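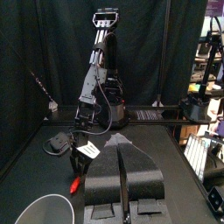 Monday, July 28, 2025

Cleared the bench at 3 and started on the foam. The cradle needs to hold a thin plate upright without clamping it, so the slot has to be tight along its whole length. Last one, cut in February, was too soft at the crest and the plate leaned after a week. Switched to the denser black sheet from Naylor. It cuts cleaner but dulls a blade fast. Went through two.

Kept the rounded profile. A flat block would be less work, but the hump gives more depth of slot in the middle, where the plate wants to tip. The two rectangular blocks at the lower end go on either side of the plate. The left one is slightly larger. I could trim it to match and probably will not. The grey triangular tip at the top is an offcut from the Unar packing and a different grade of foam. It takes a fingernail mark and the black does not.

Slot width: first pass with a straight blade, one cut, no material removed. Plate would not go in past the crest. Second pass, two parallel cuts and the sliver pulled out with tweezers. Plate went down to the bottom and stayed vertical when I let go. Tapped the table 30 times with the heel of my hand. No lean that I could measure with the small square. Will check again tomorrow before gluing anything.

The matte tabletop is good for glare and bad for finding things. Black foam on black is hard to see in the evening, and I lost the short blade for 19 minutes. Small red parts show up well on it. The round grey dish is also fine, and I should use it for screws as intended and stop putting them down loose.

Glue: the contact adhesive from Brorkstead skins over too quickly in this weather. Tried it on scrap and had a usable joint on only one of three pieces. The Billey spray holds but leaves a crust along the cut edge. Leaning toward the spray with the slot masked off.

Order tomorrow: blades, masking tape, one more sheet of the dense foam. Invoice from Naylor is still unpaid, number ends in 13.

Stopped at nine. Left the plate standing in the slot overnight.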